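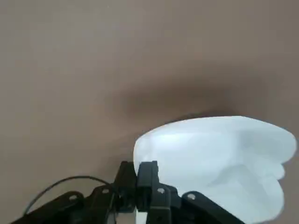 Forums > Kitchen & Table > Tablecloths, yes or no

marrowfat
My mother-in-law gave us a linen tablecloth in June. It has been on the table once and in the ironing pile ever since. Do people still use these?

Hotico_Dad
Every night. We have 4, all the same, so guests think we own one very clean one.

pelham_j
No. You bought a table, look at the table. A cloth is a thing you wash so you don't have to wipe.

Hotico_Dad
Spoken like a man who has never put a hot casserole on bare oak.

pelham_j
Trivets exist. I have nine.
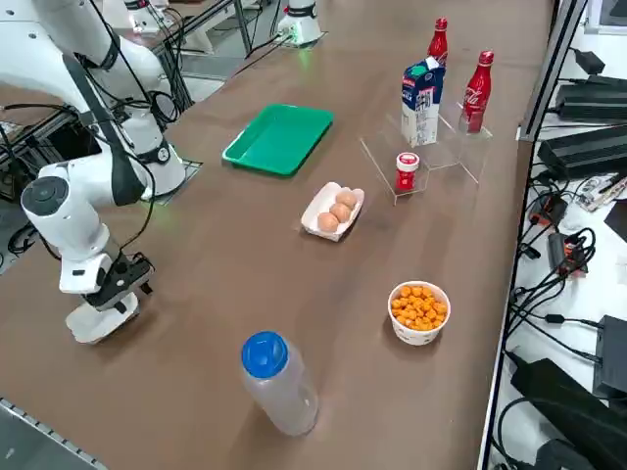

marrowfat
Nine trivets is also a laundry problem, just a slower one. The table is a secondhand Halliday, seats eight if two of them like each other. Not precious. It's the ironing that gets me.

Callum Farquharson
Don't iron it. Hang it damp, pull the corners, call it rustic. I got through 100 dinners at my old restaurant that way and had one complaint, from my aunt.

pelham_j
Your aunt was right.

sudsandall
Disagree with Callum on hanging. Linen dries with a crease right where the line was, and then your gravy has a ditch to run down. Lay it over the table damp and leave it overnight.

Hotico_Dad
Over bare oak? Damp? Overnight?

sudsandall
Put a towel under it.

pelham_j
So now it's two cloths.

marrowfat
She's coming for dinner on the 9th. I'm ironing it.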